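Produce cell: what we changed in July

The sorting cell at the Lambrechts site has been back on full shifts for three weeks, and several of you have asked what was done to it. Most of it was ordinary upkeep. The part that took the time was the wrist camera and the settings that go with it.

The cell picks mixed fruit and vegetables out of white bowls and places them on the Grolta belt. It had been running since winter with the same suction cups, and by the end of June it was dropping pears. The log showed 40 missed picks in 1,000, nearly all of them where two items were touching.

We changed the cups first. The old ones had gone hard at the lip and would not seal on anything with a ridge or a crease in it. The new ones are softer and need looking at every 200 hours. Wipe them with a damp cloth at the end of each shift and leave the solvent in the cupboard, as it ruins the rubber. The vacuum filter was also clogged and has been replaced.

Next came the camera bracket. One of its two screws had worked loose and the view had drifted to the left. We tightened it, put a paint mark across both screw heads, and ran the calibration plate again. If the paint lines no longer meet, stop the cell and call us before you touch anything.

After that we went through the depth settings in the Nokari simulator, where we could try them without holding up the line. The test bowls were set up with the pairs that give the most trouble, long dark items lying against short pale ones. A glossy bowl adds to it, as a highlight close to the fruit can be read as an edge.
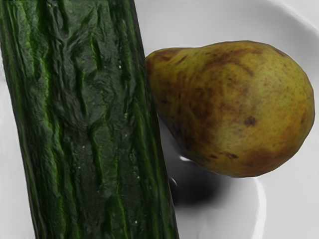
The evening shift would like it noted that the simulator is kinder than the real bowls, which get scratched and pick up dirt, and that they were still clearing stops by hand in the first week after the restart. They asked for a set of worn bowls to be added to the tests.

We have agreed to that, and the worn bowls will go in with the next update. The early stops came from a different fault. The pause before lifting had been left at its old value, too short for the new cups to pull down fully. It is now 25 hundredths of a second longer and should stay there. The setting is on the second page of the Fakell panel, under Lift, and it goes back to the old figure if the panel is reset, so check it after any power cut.

Spare cups and one spare filter are in the grey drawer under the panel. Please write the date on the card when you take one.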